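Stolardale Lab Trains Two-Arm Robot to Handle Bags by Predicting Where They Open
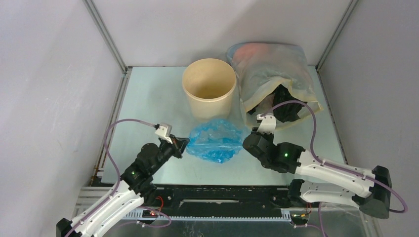
The two-arm test cell in Stolardale, with a blue plastic bag between the grippers and a larger translucent bag to the right.

A group at the Bednarek robotics laboratory in Stolardale has reported a training method that lets a pair of low-cost arms work with thin plastic bags, a class of object that most grasping software handles poorly. The method, named Stunano, was released as a preprint in July together with the training code.

Bags are difficult for two reasons. They have no fixed shape, so a model of the object made before contact is out of date once a gripper touches it. Translucent film also returns unreliable readings from depth sensors, which tend to report the surface behind the bag or whatever is inside it.

Stunano does not attempt to reconstruct the full surface. From color images alone, it estimates the rim of the opening as a closed curve and attaches a confidence value to each point along it. One arm is assigned to the point with the highest confidence and the other to a point on the far side of the curve. If confidence drops below a set threshold, the arms pull lightly on the film and the estimate is repeated.

The policy was trained on 761 demonstrations recorded by teleoperation in a single enclosed cell. Operators worked with crumpled bags, partly filled bags and rigid open containers, in arrangements that were changed between recordings.

"The rigid containers were there as a control," said Ntombi Mthembu, who led the data work. "A tub has a rim that stays put. We wanted the network to learn what a rim looks like before it had to find one in a pile of folds."

In evaluation the system was given 197 trials with bags not used in training. A trial counted as successful if both grippers held opposite sides of the opening and the contents stayed inside. The group reports a success rate of almost 39 percent on the first attempt. A comparison policy trained on the same demonstrations without the rim estimate reached 7 percent. The preprint gives no figures for repeated attempts.

Most failures fell into one of two groups. In the first, the network placed the rim along a sharp crease in the body of the bag. In the second, the estimate was correct but the gripper closed on two layers of film and sealed the opening. The authors consider the second problem mechanical – narrower fingertips are being tested.

Charmaine Ngcobo, who studies deformable object handling at the Okaddale Institute and was not involved in the work, said the gap between the two policies was convincing but that the test conditions were narrow. "One cell, one kind of lighting, plain walls," she said. "I would like to see it on a cluttered bench."

The Bednarek group plans to repeat the trials in a second cell at Okaddale, using the same trained weights and a different set of bags.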